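Search articles Type a word here Go

Can You Teach a Robot to Fold a Shirt?

By Pavithra Mathew

You have probably seen a video of a robot folding laundry. It picks up a shirt, tucks in the sleeves and lays it on a pile. The music is cheerful. People in the comments say they want one by Christmas.

Before you ask for one too, it helps to know how a robot learns a job like that. The short answer is that a person does the job first. Then the person does it again. Then again, many more times than you would like to.

Why not just tell it what to do?

Try this. Get a T-shirt and a friend. Your friend has to fold the shirt, but can only do exactly what you say. You can't point. You can't say "fold it" because your friend is pretending not to know what folding means.

You'll say something like "pick up the corner." Which corner? A T-shirt has sleeves and a neck and a bottom edge, and when it is lying in a heap you can't even see most of them. How high should your friend lift? How hard should they pinch? By the time you have answered all that, the shirt has flopped into a new shape and your instructions are wrong.

A box stays the same shape when you pick it up. Cloth doesn't. That is why people who build robots find laundry so hard, and why writing out a list of steps doesn't get them very far.

So they show the robot instead. There are two main ways to do it.

Way one: remote control

A person sits or stands near the robot and steers its arms. Some setups use joysticks. Others use a second pair of arms, and whatever the person does with those, the robot copies. The robot's cameras record what it sees and its computer saves every movement.

This works, but it is slow. Steering a robot arm feels a bit like tying your shoes in oven mitts. You also need a robot for every person who is teaching, and robots cost a lot of money.

Way two: hold the robot's hand

The second way leaves the robot out of it for a while. The person holds a gripper, the pinching part a robot has where you have fingers, and does the chore with that. A gripper like this has a grip for your hand and two jaws at the front. A camera on it can record the job from close up, the way a robot with a camera on its wrist would see it. Some people wear a camera on their head as well, for the wider view.
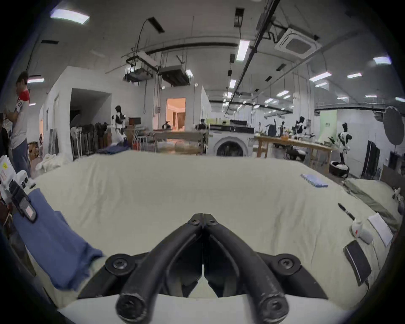
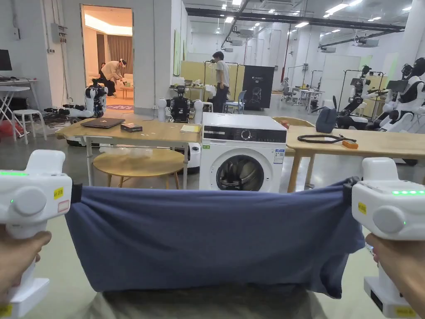 First picture: the jaws of a hand-held gripper over a bed with a wrinkled sheet. Second picture: a navy-blue cloth held up between two grippers, one in each hand.

Notice how small the part that touches the cloth is. Your own hand can feel whether you've picked up one layer or two. It can slide along a hem until it gets to the corner. Two jaws can open and close, and that's nearly the whole list. If you want to know what that's like, try folding a sock using two pairs of kitchen tongs.

What happens to all those recordings?

Each time someone does the job from start to finish, it's called a demonstration. A computer program looks through a big pile of demonstrations and hunts for patterns. When the cloth looks like this, the person usually moved like that. After enough practice, the program can look at a new picture of a cloth and guess what movement should come next. Then it guesses again, many times, until the job is done or everything has gone wrong.

The word "guess" matters. The program has never worn a shirt. It doesn't know that shirts go in drawers, or that your dad gets annoyed when they're wrinkled. It is matching what it sees now with what people did before.

I asked Tudur Bowen how many demonstrations it takes. He has spent a lot of time holding grippers for a towel project named Flirari, so I thought he might know.

"We recorded 2272 for one kind of towel," he said. "Then we gave it a towel with a fringe and it got stuck."

That is a lot of towels.

So does it work?

Sometimes. Here is where I get a little grumpy about those videos. A video shows you one try. It doesn't tell you how many tries came before it, or whether the film was sped up. (Look in the corner for something like "4x." If you see that, the robot really took four times as long.)

Suppose a robot folds a towel correctly 12 times out of 100. If somebody films all 100 and shows you one of the good ones, you'll think it's a genius. Nothing in the video is fake – you just didn't get to see the rest.

Sumathi Palaniappan, who teaches robots by remote control, is more hopeful than I am. She told me that robots trained this way can handle messes that the old step-by-step kind never could. If a shirt slips, they may try to grab it again, and no one had to write a rule for that. I think she has a point. I also fold my own shirts.

Questions to ask when you watch a robot video

Is a person steering it? Check whether anyone is standing nearby with controllers. They could also be in another room.

Has it seen this exact shirt before?

How many times did it try?

What happens if you turn the shirt inside out?

Try it yourself

You need two pairs of tongs, a dish towel and something to film with. Ask a grown-up before you borrow the tongs. Fold the towel in half, then in half again, without touching it with your hands. Do it ten times and film every one.

Now watch your films. Did you do it the same way each time? If you didn't, think about the poor program that has to work out which way was right. Give the films to a friend who hasn't seen you do it, and see if they can copy you with the sound off.

Words to know

Gripper: the part of a robot that grabs things.

Demonstration: one recording of a person doing a job, from start to finish.

Remote control: steering a machine without touching the part that moves.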